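Grurkance Course Notes, Unit 9: Small Kitchen Storage
07/10/2019

A mug tree stores cups by the handle on pegs fixed to a central post. Load opposite sides in turn so that the weight stays over the base.
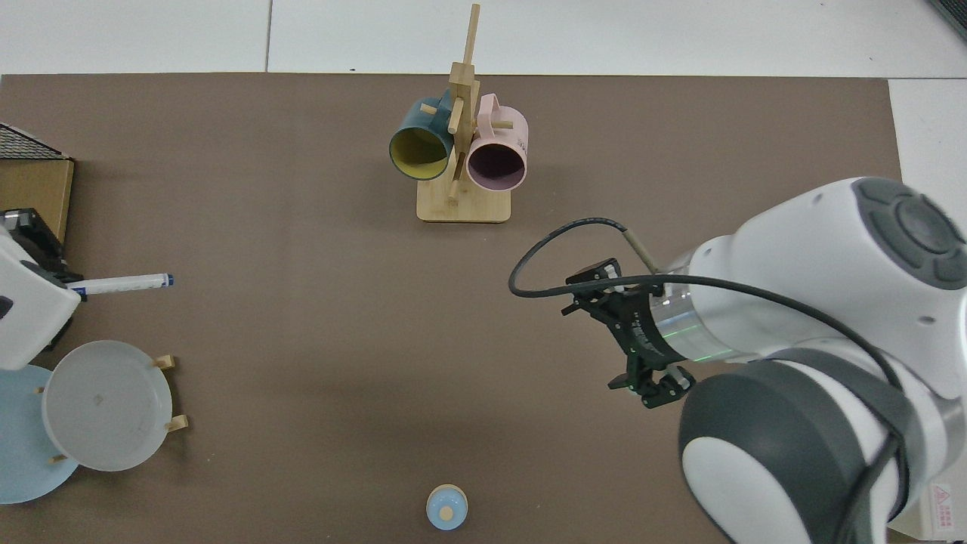
Handle openings vary. A handle should pass over the peg without force and rest against the post end of it. Check clearance between neighboring rims before adding a third mug.
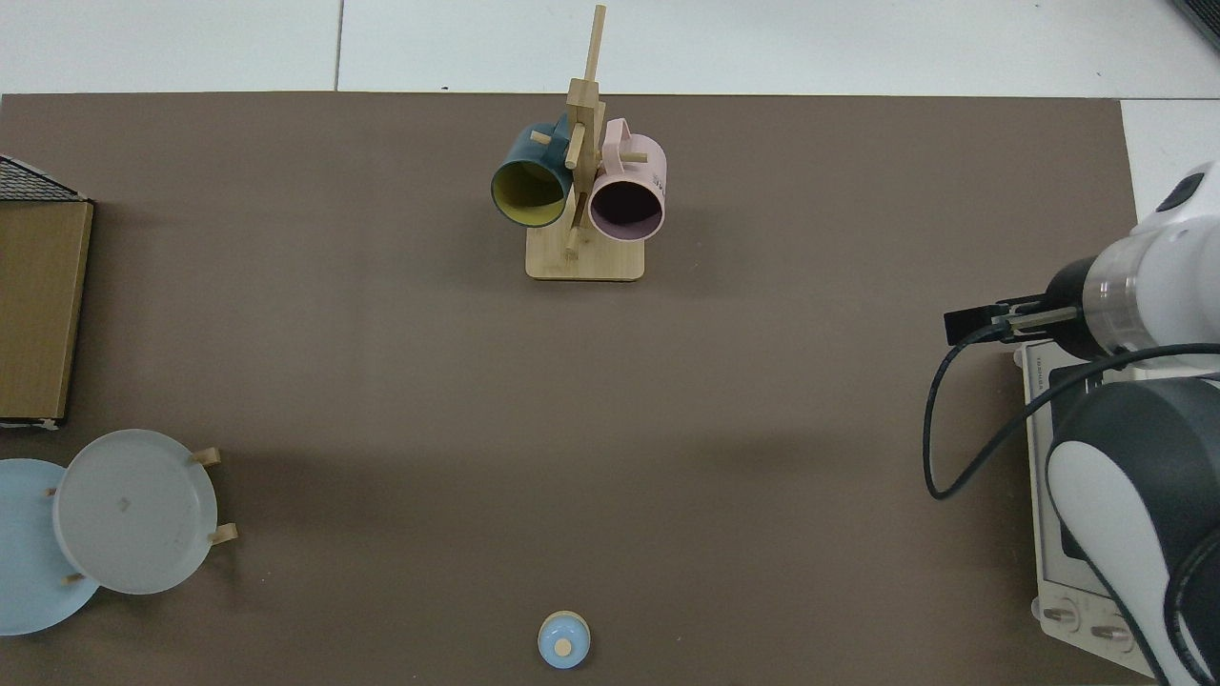

Plates are stored upright in a peg rack, one per slot. Lids are kept apart from both.

Reading: Stakwood handbook, page 42.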